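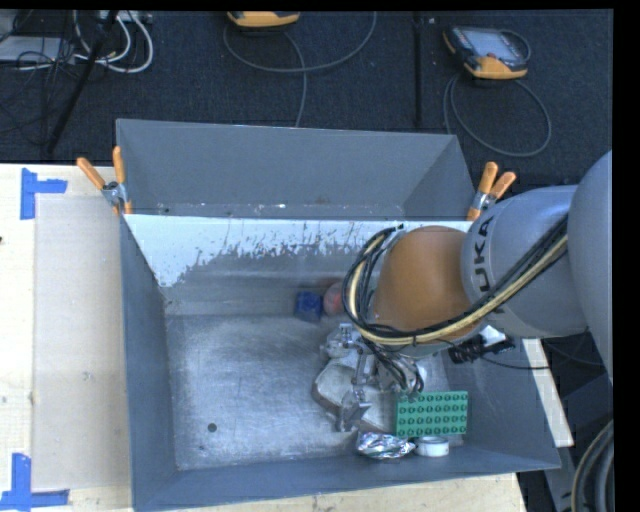
Farzana Thambiah wrote to me after my last post to say that sorting toy bricks by color is a rookie mistake, and that I should be sorting by shape! Her point is that a green brick jumps out at you from a pile of mixed colors, but a tiny green plate in a pile of green pieces is gone forever. I have been thinking about it all week and I'm pretty sure she's right.

So I'm starting over. Everything is going back into one big open bin (I love a metal one – such a good racket when you tip the bricks in) and then out again by shape. The lot I got in Ollcombe was listed as 2000 pieces, and so far I've bagged 139 of the plain rectangular ones with studs on top. It's slow and I'm enjoying it way too much.

Odd bits that aren't bricks at all go in a shoebox until I can face them. I gave myself 50 minutes last night after dinner and looked up at a quarter to midnight. Slopes are next, and then wheels – I can't wait for the wheels!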